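Planning the last two centimeters

01/11/2020

This week I finally rewrote the approach planner in Mudgway, my small library for arm control. The old version planned one path from start to goal and gave the same tolerance to every part of it. For picking boxes this is fine. For placing a processor it is a bad idea.

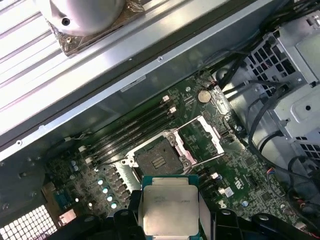 My new planner splits the motion in two. The first part is free and fast, and the second is a straight line along the socket normal, with the speed limited to 11 mm per second. Between them there is a waiting pose, where the wrist camera estimates the socket again. I fit the pose to the silver bracket around the pins, but the open load plate is also a bright silver rectangle, and my detector liked it too much. Now I reject any candidate without a dark area inside it.

Maxine Harawira asked me why I don't use the memory slots as a second reference. It is a good question, and I will try it after I clean up the logging. For now the estimate runs at 25 Hz on my old laptop.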